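Lendadel Lifelike Vegetables, Set of 3 (Squash, Potato, Eggplant)

Sold by Drellport
Sold as a set only
In stock

Who this is for

We were slow to stock replica vegetables. Most of what gets offered to us is too shiny, too perfect and one flat color all over, and it looks like plastic from across the street. If you want something for a kitchen display, a shop window, a play market or a classroom table, you have probably bought a bag of that stuff before and thrown it out. So have we.

The Lendadel set is better than most. It isn't perfect, and we would sooner you read the weak points here than find them when you open the box.

What's in the set

One yellow crookneck squash
One potato
One eggplant
A plain carton with card dividers

No basket, no leaves, no fake soil. The maker's catalog shows a basket. You don't get the basket.

The look of them

The squash is the reason to buy the set. The skin is warty nearly all over, with darker creases between the bumps, and the color goes paler and smoother toward one end. There is a small whitish nub at the tip where the blossom would have dried off. Somebody looked at a real squash before making this.

The potato is light brown, oval and mottled, with a slightly matte skin. Fine. It's a potato. We have seen worse and we have seen a few that were better, mostly sold singly and for a lot more.

The eggplant is glossy and very dark purple, close to black in shadow. Under strong shop lights the shine can give it away, so turn it until it behaves.

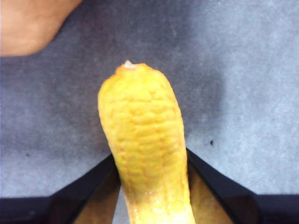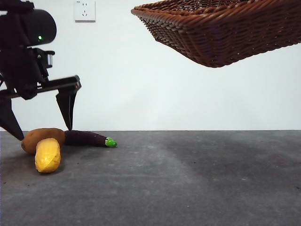

Claims we checked

"Fools the eye at any distance." No. From the far side of a counter, yes, and the squash holds up closer than that. With your nose over the potato you will know.

"Fade proof." We don't repeat this one. We have had the set under indoor lights for 4 months with no change we could see, but that is indoors. Don't put it in a south-facing window all summer and expect the yellow to stay yellow.

"Weighted for a natural feel." Partly true. They don't blow off the table when the door opens. They are still lighter than the real thing, and anyone who cooks will notice as soon as they pick one up.

"Wipes clean." True for the eggplant and the potato. Dust gets down between the bumps on the squash and a cloth slides right over it. Use a soft dry brush.

Care

Wipe with a barely damp cloth and let dry. No bleach, no dishwasher, no window spray. Keep away from stoves and radiators. Don't stack anything on the squash.

Not food, and not a toy for children under 3.

Compared with the other sets we carry

The Trolitz market set costs less and has more pieces, but the colors are flat and there's a mold line down the side of most of them. Good enough for a play kitchen. The Correa range is sold by the piece and is better made, and if you only need an eggplant, buy theirs. For a mixed group on a table, we would pick Lendadel, mostly for the squash.

Customer note

"I ordered 2 sets for a cooking class where we talk about choosing vegetables before anyone touches a knife. I expected junk. The squash is very good, the potato is okay, and I still don't think the eggplant is dark purple enough on top. I'd buy them again but I would ask for the basket." Veronika Hegedűs

Orders and returns

Shops and schools can order up to 300 sets at the trade price. Larger orders go straight to the maker, and we can't promise the colors will match from batch to batch. Ask for a sample first.

Returns are accepted in the original carton. Pieces that have been glued, wired or drilled for a display can't come back.

Price and stock checked May 10, 2019. Next delivery expected in June.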